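**To:** planamdale-automation list
**From:** Edith Castaño
**Date:** Oct 1, 2026
**Subject:** Re: Open day at Latness - questions before I book the van

Tetsuya, all,

Replies are inline below your points, then some notes on the wardrobe station, which took up most of my afternoon at Latness.

> Tetsuya Kawaguchi wrote:
>
> I could not make the August open day and would like to know if the second one is worth the drive. Three things:
>
> 1. Does Orka run the textile task live, or do they show recordings?

Live. Each slot is 18 minutes including the reset. An operator drives the arm for the first part of the slot and then the policy runs by itself. They announce the switch out loud. If you stand at the back you will miss it, as the hall is noisy and there is no indicator on the arm itself. Ask them to add one. I did, and a second request won't hurt.

> 2. Fukuda told me the success rate on hooks was 98 percent. Is that with the door open or closed at the start?

Open. The 98 is for removing a garment from a hook with the doors already open and the item hung by a loop. For putting a garment back on a hook, the figure on their handout is 59. Fukuda may have read the first line of the table only. The two numbers should not be quoted together without saying which direction the cloth is moving.

Door opening is a separate task with its own table. I did not copy it down. It was run on a different unit in the morning, before I arrived.

> 3. Can visitors bring their own items? We have the lined jackets from the Planamdale trial and I would like to see them handled by somebody else's controller.

Yes, up to 4 items per group, no metal zippers longer than your hand. Send a list beforehand. The lined jackets should be fine. I would leave the ones with the slippery lining at home, or at least put them last, because a dropped item ends the slot and they do not extend it.

**Notes on the wardrobe station**

The test piece is a white built-in wardrobe with black coat hooks on the back wall. Black hooks on a white panel are close to the best case for detection. Ours at Planamdale are white on white, and I would expect the hook location error to be the first thing that gets worse if we tried the same method. I asked about this and was told they have not tested low-contrast hooks.

Reach was the more interesting part. With both doors open, the arm still has to come in past the door edge and a side wall, and the path it takes crosses in front of whatever is already hanging. On several runs the forearm came close to the neighboring garment. Nothing was pulled down while I watched, but the planner treats hanging cloth as free space after the first pass. That is a design choice on their side. It keeps the motions short, and it would not suit our racks, where items hang much closer together.

Black cloth in a black gripper is hard on the operator. The boundary between finger and fabric is difficult to judge on the operator's monitor, and I saw two grasps repeated for that reason. Orka says the policy is less affected because it relies on grip force at that point. They had no plot of it on the stand. I have asked for one and will forward it to the list if it arrives.

Cable routing: the cables run outside the arm, with slack at the base end. I watched this closely because of our own trouble last spring. No snags on the doors during the runs I saw. The slack is set by hand at the start of the day and checked at each reset, according to the technician. Nothing automatic.

Cycle time was not displayed. If you go, bring a stopwatch and time from first contact with the cloth to release. Their own definition starts when the gripper passes the door line, so the results will not match the handout.

My answer on whether it is worth the drive: yes for the hook task, no if you mainly want folding. The folding table was switched off the whole time I was there.

The van seats enough of us if the jackets go in the rear compartment. Please tell me off-list if you want a place.

Edith

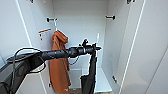
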